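Cusley: simulated counter scenes for a two-arm shop build

Cusley is a small set of simulated episodes we made while building a two-arm robot in a shared workshop. It holds 400 episodes of object moves on a kitchen counter. We use it to check grasp scripts and camera placement before anything runs on the real arms. It is posted here so that other people with a bench and not much money can use it too.

Version 2. The first version had a different arm model and should not be mixed with this one.

Who made it

Adi Manurung built the scene files and the episode player. Sulastri Lau did the hand model and most of the grasp tuning. Slamet Sembiring wrote the export tools. Isla Paewai checked the labels and wrote most of this card. The real arms are being put together in the Tridari shop, on the long bench by the roll-up door.

Background

We started on the simulator in March, when the shoulder castings were late and there was nothing to bolt together. The plan was to spend a few weeks on it. It took longer, mostly on account of the hands. A two-finger gripper would have been much easier to model, but the build uses multi-fingered hands, so the simulator had to as well.

The arms in the simulator share their link lengths with the Tridari build. The joint covers do not match. Ours are printed in whatever filament is on the shelf, and Adi did not want to remodel them each time.

What is in an episode

Each episode has a video, a joint log for both arms, a log of hand commands, and a short text label. The label gives the object that was supposed to move and where it was supposed to go. Labels are plain text, one line each, all lower case.

Videos have black bands at the top and bottom. These come from padding the render to a fixed size. Crop them before training if your model is sensitive to that. The player has a switch for it.

Scenes

All episodes in the counter group use the same granite texture with wood beyond it. Dishes and food are swapped between layouts. The layout below is called "dragon" in the scene files, after the drawing on the black-rimmed plate. The right hand is at the wooden bowl, and the left one is held upright beside the plate with the melon. 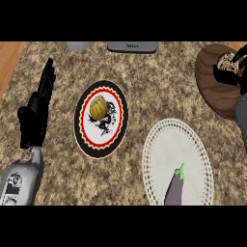

Object notes

The melon and the eggplant are set up as fixed weights that do not deform. Real produce gives a little under the fingertips, so grip force in these logs will run high if you copy it over directly. Sulastri suggests starting from half the logged value on real hardware and working up.

The small patterned object is the hardest one in the set. It has a thin collision shape, and the fingers sometimes pass into it slightly at contact. If you see it jump when the hand closes, that is the cause. Raising the solver steps helps and makes everything slower.

The plates are treated as flat disks with a raised edge. The holes in the white plate's rim are in the texture only. A fingertip will not catch on them.

Items near the back of the counter are often cropped by the top band. They are kept in the scene as obstacles and are never the target of a move in this layout.

Arm and hand notes

The arms are called left and right as you see them in the counter view. Joint angles are in radians. Hand commands run from 0 (open) to 1 (closed) and are sent to all fingers together. We have a per-finger version on a branch, but it is not tested enough to publish.

Many of the moves use one arm only. The idle arm still gets a full joint log, so both arms always have the same number of rows. Do not drop the idle arm from the log if you plan to use the collision checker. It needs both.

The forearm can hide a good part of the counter when the right arm reaches up from the lower side of the view. We thought about moving the camera higher and decided to leave it, as the mount on the real bench has the same problem. A model trained on clean overhead views did badly for us there.
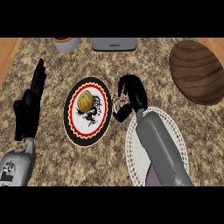
Right hand at the small patterned object, next to the rim of the dragon plate.

Files

episodes/ has one folder per episode, numbered from 0001.
scenes/ has the layout files and textures.
player/ has the viewer and the crop switch.
tools/ has the export scripts.
checks/ has the collision checker and the label checker.

The full set unpacks to 615 GB with depth included. Without depth it is much smaller, and most people will not need depth. Use the color-only archive unless you know you want the other one.

Using it

Run the player on episode 0001 first. If the video and the joint trace line up, the install is fine. If the trace runs ahead of the video, your machine is skipping frames — set the player to fixed step and try again.

The export script writes to the Dostari log format by default. That is our own in-house format, and it is described in tools/format.txt. There is also a plain CSV option. CSV export leaves out the contact data.

Known problems

A few episodes end before the arm returns to its rest pose. They are listed in checks/short.txt.

Shadows under the hands are fainter than what we get from the shop lights. We have not tried to match them.

The label checker flags "plate" as unclear when two plates are present. The labels are being rewritten by hand. Until that is done, read the target position from the scene file and not from the label.

The player crashes on exit on some Linux laptops. The files are written before that point, so nothing is lost.

Not covered

There are no liquids, no cloth, and no people in the counter group. We do not suggest using Cusley alone to train anything that will run near someone's hands. Our own bench has a stop button on each side, and the arms run at low speed whenever the guard is off.

Related work in the shop

Bogale is the parts list and wiring guide for the real arms. It is kept in its own folder and has its own card. Sutrisno Siregar looks after it, so send wiring questions to him.

Changes and fixes

Send scene fixes as a patch against scenes/ with the episode number in the first line. For label fixes, a plain list of episode numbers and corrected labels is enough. Please do not re-save the texture files — the export tool compares their checksums and will stop if one has changed.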